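Search this diary Enter keywords Go

December, shower wall, continued

Old grout out of the lower courses. The oscillating tool with the carbide blade does 2 feet of joint before it starts to skate, and after that the blade needs brushing out. I stopped at the height of the soap shelf. The backer board under the third course is sound. Under the first course it is soft along the tub edge for the width of my hand, so a strip has to be cut out and replaced before anything new goes on.

Candard mesh tape is in the closet from the kitchen job. The Nenier thinset is not; the bag had set hard along one side and I threw it out. New bag on the list, plus a bucket.

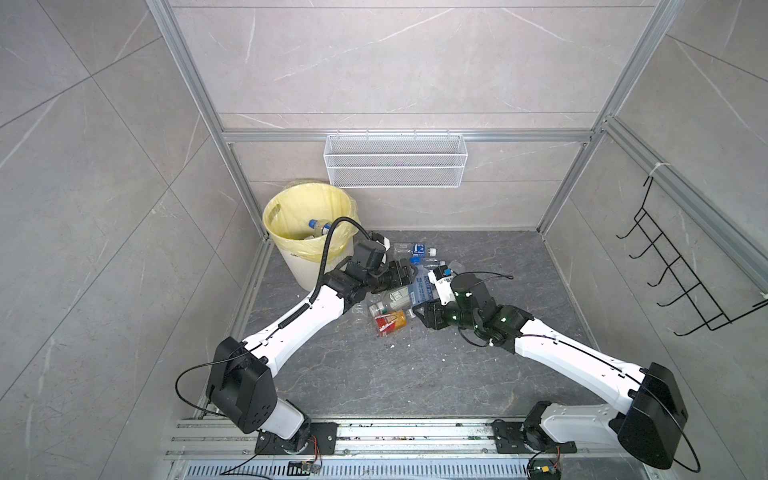 Joint width is the open question. The present tile is small and the joints are wide, and most of the cleaning time goes into the joints. Fewer joints means larger tile, and larger tile means the wall has to be flatter than it is now. I held the long level across it at chest height and could slide a folded business card behind the middle. Large gray panels with a marble pattern and fine seams, as on the three walls in the photo, are the look I would like, and the thin white veining should hide soap film better than plain gray. They also pick up diagonal reflections, and a window on the side wall will show every lip between two panels. I would need leveling clips and a skim coat first.

Waterproofing: Pai membrane, two coats, the second rolled at right angles to the first. The can gives a recoat time of 4 hours. I will leave it overnight. Corners get fabric in the first coat while it is still wet.

12 comments 7 shares 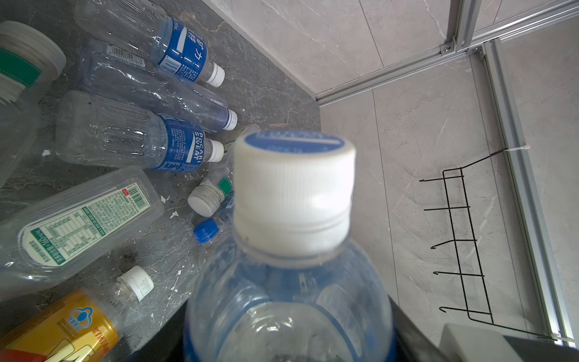 A reader writes under the last entry that epoxy grout is worth the trouble in narrow joints, that it has to be washed twice, and that I should mix half a kit at a time or lose the rest in the bucket. Noted. I had planned on cement grout with a sealer, and the sealer has to be redone every year. Epoxy costs more, but the shower has only one wall with a window and the total joint length will be short if the big tile goes in.

Measured the drop at the tub flange. The left end is lower than the right by the thickness of a coin. The first course will start from a ledger board, and the bottom row will be scribed to the tub afterward. Joint at the tub stays open for silicone. Same at the inside corners.

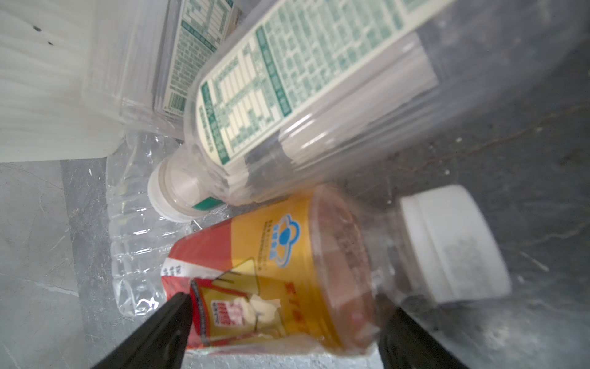
Nighat Hashmi
Building maintenance planner

Evening. Cut out the soft strip. The stud behind it is dark at the bottom but takes a screwdriver tip no deeper than the others. Left it open with the fan on. Will check with the moisture meter before closing it.

Still to buy: thinset, clips, backing rod, one carbide blade.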